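3.2 Seal Wear in Quarter-Turn Hose Valves

The Sokton and Lekota valves were cycled 2945 times at the Watside test bench, with handle torque logged every 15 cycles.
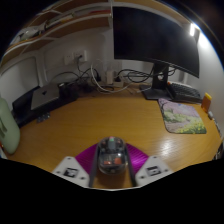

Torque rose slowly in both models until cycle 386 - after that point, the Lekota seal softened and the handle turned more freely. Neither valve leaked when closed.

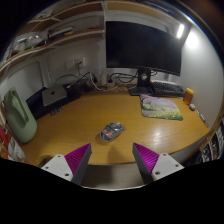 Figure 7. Transparent computer mouse on a wooden desk, with two gripper fingers in the foreground.

Plateck washers were fitted in all later tests.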